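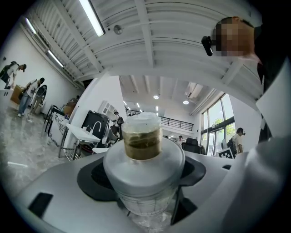

A brown drink with a pale top, in its holder

Last updated: 18 December 2021

I had meant to write this one back in May, when the season finished and everything was still fresh, but then there was the move and the summer and one thing after another, so you are getting it now, with the new season well under way and half the players I wanted to praise already playing somewhere else. Bear with me. It's a post about the sixth man, and about one sixth man in particular.

For anyone who has only just found this blog (hello, and welcome!), I follow Prinik, who play in a small hall in a small league that you will not find on television. The hall holds 2000 if everyone breathes in. I've had the same seat for years, low down behind the visitors' bench, and from there you learn a great deal about how a basketball team is put together, mostly by listening to the other side's coach shouting.

The first five get their names read out with the lights down and the music going. Then the game starts, and somewhere towards the end of the first quarter, when the starters have their hands on their knees, a fellow in a warm-up top gets a tap on the shoulder and the whole evening changes. I love that moment. I think I love it more than the tip-off.

Our fellow was Jae-hoon Ryu. He came to us as a shooting guard and I'll admit I wasn't sure about him in the early games. He looked slight, he didn't talk much on the floor, and he had a habit of passing up the open three to drive into traffic, which made the man next to me groan out loud every time. But he had good feet. He'd get over a screen without seeming to hurry, and he was always standing in the right place on the weak side when the ball came round. You don't notice that sort of thing until you watch a team without it.

The night that won me over was the away game at Riihimäki. I went up for it with a cousin, a long cold drive with sandwiches, and by half-time I was wishing we had stayed at home. We were 16 down. Our big men were in foul trouble, nobody could hit anything from the corners, and their point guard was walking past the first defender as he pleased. Ryu came on to start the third quarter in place of our captain, which can't have been an easy thing to ask of either of them, and he simply picked that point guard up at half court and stayed there. No steals to speak of, no chasedown blocks. He made the lad turn his back and use up the clock, over and over, and their offence went stale. At the other end he took the open three at last and hit 4 of them. We lost by a single basket in the end, and I drove home happier than I have been after some wins. My cousin slept the whole way.

After that the coach did something I thought was rather brave and left him on the bench. Plenty of people at our hall wanted him in the starting five and said so loudly. I wanted it too, for a week or so. But when he started against Muvitz, the second unit fell to bits without him, and we spent the second quarter watching a lead drain away with the starters sitting down in their towels looking worried. He went back to coming on late in the first and it all settled again.

I keep my own notebook of scores, in pencil, and Ryu played 1390 minutes by my sums over the season and the cup games. That's a lot for a man who hardly ever heard his name called with the lights down. I'd like to see the league give a proper award for it. There's one for the best young player and one for fair play, and I don't see why the bench should go without.

He is with Pirlow now, as most of you will know. I don't begrudge him. They offered him a longer contract and a starting place, and he's earned both. He has had a mixed autumn from what I've been able to follow, some very good nights and a few where he seems to be waiting for the game to come to him, and I do wonder whether he misses having that first stretch to sit and watch what the other side are up to.

They come to us after the new year. I shall be in my usual seat, and I'll clap when he's introduced, and then I'll want us to beat them by as many as we can manage. If anyone is travelling over for it and wants company beforehand, leave me a comment and I'll tell you where the parking is.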